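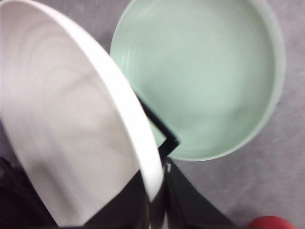
Automation at home and at work

Can it put away the bowls yet?

Every few months a reader writes to us and asks the same thing: when can I buy a machine that clears my kitchen? We usually answer "later". This spring I wanted a better answer, so I spent two afternoons in March at Trutgate, where a small team is teaching an arm to handle ordinary dishes, and after that I visited a packing shop that already pays for automation every month.

Rongrong Du leads the dish work at Trutgate. She began by correcting my question. "Put away" is many jobs, she told me. You must find the bowl, decide where to hold it, close the fingers with the right force, lift, turn, carry, and let go in a place where it will stay. A person does all this while talking on the phone. For the arm each part is a separate chance to make a mistake.

Bowls are a good test because they have almost nothing to hold except the rim. A cup has a handle and a plate is nearly flat. With a bowl, two fingers pinch the edge, and the whole weight hangs on one side and wants to swing. If the pinch is too soft, the bowl turns between the fingers. If it is too hard, a thin bowl can chip. And when there are two bowls near each other, the arm has to move one without pushing the other across the table.

The team keeps a log of every try, also the bad ones. I read some pages of it. In the last full series they made 100 tries of one task, which was to pick up a bowl and set it inside another bowl of a different size. Rongrong asked me not to print the score until they repeat the series with new bowls, and I will respect this. I can say that the failures were not dramatic. Most often the arm let go a little too early and the upper bowl sat crooked. Only 4 tries in the series ended with a bowl on the floor, and they have now put a mat there.

What surprised me more was the speed. I watched the arm come down toward a rim, stop, correct itself by a very small amount, stop again, and close. I had time to drink half of my tea. When I asked if it could go faster, Rongrong said yes, any time, but then I should move my chair back.

The second visit was to Sikico, which packs kitchen goods for small online shops. Guoqing Lu runs the floor there. He has four packing lines, and one of them has an arm that lifts closed cartons from the belt to the pallet. The cartons are all the same size and they arrive in the same place. In the week before I came, this arm moved 3,940 of them. Guoqing is very satisfied with it and he doesn't want to hear jokes about it.

But the step before, where bowls are wrapped and placed in the carton, is still done by hand, and he has no plan to change it this year. He did try. A supplier lent him a machine called Shao for several weeks. With one model of bowl it worked quite well. Then an order came with mixed colors and mixed sizes, nested in a loose stack, and the machine pulled up two at once and tried to wrap them together. His workers see this problem before they touch the stack. They give it a small shake and it comes apart.

I asked him what he would need before he tries again. He said he wants to give it a stack it has never met, on a Friday, and go to lunch.

So my answer to readers is still "later", but I can now be more exact. Lifting one known object from a known place is finished work and you can buy it. Moving dishes one by one on a clear table, slowly, with a person near, is possible in a good lab. A sink after dinner, with forks under the water and a pan standing on top of the glasses, I did not see anywhere, and both of my hosts laughed when I mentioned it.

For those who want to go deeper, the evening talk at Nukusness on Sun 30 April will be about grasping, and Rongrong will bring her log. It will be in the small hall, by the side entrance. Please send your questions in advance, because she likes to prepare, and last time we finished very late.

Filed under: Robots and Chores

Recent items
Folding towels: one year later
Who cleans the cleaning robot?
A reader's letter about window washing
Why the supermarket still counts shelves by hand

Contact the newsletter desk | Change your subscription | Back to top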